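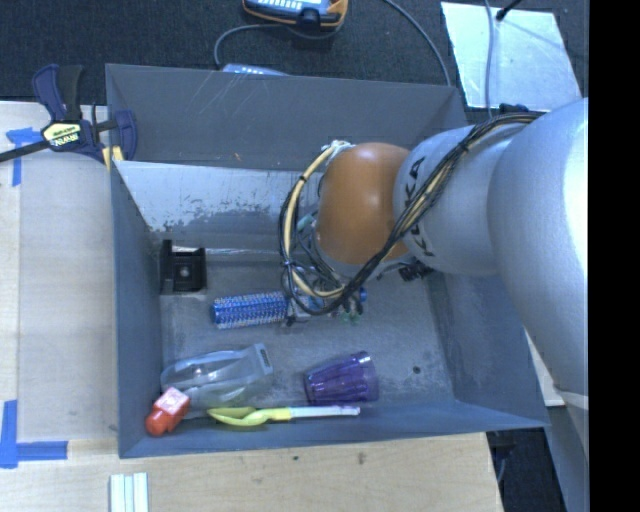

Grey bin on the work surface, interior panel and floor showing wear.

Trirkura Reusable Packaging Trial: progress report to the Fadmont Fund
Reporting period ending July
Prepared by Nahom Bogale

1. Summary
The trial replaces single-trip cartons with returnable bins on the route between the Lozano depot and the Trallik packing site. All bins are now in circulation. Return rates are on target; washing capacity is behind plan and is the main risk for the next period.

2. Circulation and returns
The pool made 1,258 complete trips in the period. A trip is counted only when the bin has been scanned out, scanned in at the receiving site and scanned back at Lozano. Bins held at a receiving site for more than 20 working days are listed as overdue and followed up by telephone. Most overdue bins were being used for internal storage. Orlando Guzmán has agreed a holding charge with the Trallik site manager, to apply from the start of the next period.

3. Condition
Surface wear is recorded at each return under three headings: scratching, loss of finish and structural damage. Scratching and loss of finish do not lead to withdrawal unless the surface can no longer be cleaned to the agreed standard. Structural damage has been confined to the rims and came mainly from stacking on uneven pallets. The stacking instruction has been reissued to both sites.

4. Washing
The wash line ran at almost 60 per cent of its planned throughput. The cause was a undersized drain pump, ordered to the original drawing before the tank volume was revised. A replacement is on order. Until it is fitted, bins that have carried dry goods only are wiped down and inspected by hand - the procedure is attached as Annex B.

5. Budget
Spending is within the approved total. The pump will be met from contingency, and we request approval to move 2 per cent of the transport line to maintenance.

6. Next period
Fit and test the pump. Begin the holding charge. Repeat the label adhesion test with the second supplier, as the first labels lifted at the corners after washing. Submit the revised cost per trip with the next claim.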